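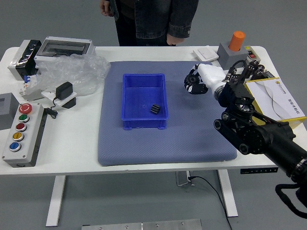 A blue plastic bin on a padded cushion, holding one small part

Small-parts storage is the keeping of screws, washers, knobs, fuses, hinges and other minor objects in such a way that they can be found again. The second half of that definition is the harder one. The practice covers bins, drawers, jars, trays, tins and pegged racks, along with the labels, lists and house rules that go with them. It is found in factories, repair shops, schools, sewing rooms and nearly every kitchen, where it usually takes the form of a single drawer that sticks.

Terms

In trade use, a bin is open at the top and a box has a lid. A tray is a bin too shallow to be trusted. A tote is a bin large enough to hurt someone. Catalogs do not follow these rules closely, and the same item may be sold under three names on facing pages, at three prices.

The word "sundries" is used for parts that belong to no group. Most systems begin with one bin for sundries and, left alone, tend to end with little else.

History

Before cheap plastic, small parts were kept in whatever had held something else. Tobacco tins, cigar boxes and baby food jars were all common, and many home workshops had a row of jars whose lids were screwed to the underside of a shelf, so that the jar could be twisted off with one hand. The method saved space and worked well until somebody changed hands halfway through.

Larger hardware stores used banks of wooden drawers with a sample of the contents wired to each front. The store in Irkville had 2,868 of these drawers, according to a count made when the building was sold. The clerks were said to know all of them by heart, although the same clerks had also kept a ladder at the far end of the room for drawers they described as "resting."

Molded plastic bins spread through workshops in the second half of the twentieth century. They were light, washable and available in bright colors, and they could be bought in quantity by people who had not yet decided what to put in them.

Sorting methods

By kind. All screws go together, then all bolts, and so on. This is the usual method and is easy to explain to a new worker. It gets harder at the edges, where long arguments take place over whether a hook with a threaded end is a screw or a hook.

By size. Parts are grouped by length or width, whatever they do. It suits shops that handle many similar items and is a misery for everyone else.

By job. Everything needed for one task is kept in one container. Repair shops favor this for work in progress. Its weak point is the container that stays in progress for eleven years.

By frequency. The most used parts sit closest to the bench. Kazue Kamata argued for this method in her handbook The Near Shelf, which advised readers to move any bin untouched since February to the back of the room, and any bin at the back of the room to somebody else's room. The Culturstead trade school taught a version of her method with the second step removed.

Color

Many shops give a meaning to bin color, such as red for rejects or green for finished work. No single code is in general use. A person moving between two shops may find that yellow means "urgent" in one and "lunch" in the other. Hamada, a maker of shop fittings, sold a starter pack of bins in 2 colors, on the theory that most customers would remember no more than that. Its later pack, with eight, came with a wall chart.

Labels

A label may be written, printed or made from a part glued to the front of the bin. Glued parts are clear in any language, and are also the first thing taken when the bin runs out.

The Muvier system, used mainly in stockrooms, gave each bin a number and kept the names in a separate book. A stockroom of 1,000 bins could be relabeled in an afternoon by changing the book. It could also be ruined in an afternoon by losing it.

Capacity

Makers state how many parts of a given size a bin will hold. A bin rated for 2,000 small washers will hold roughly that many if they are poured in and the bin is tapped on a table. Fewer fit if the owner expects to reach in without spilling any.

See also

Junk drawer
Pegboard
Spare key
Washer (hardware)

Page last changed 11/10/2022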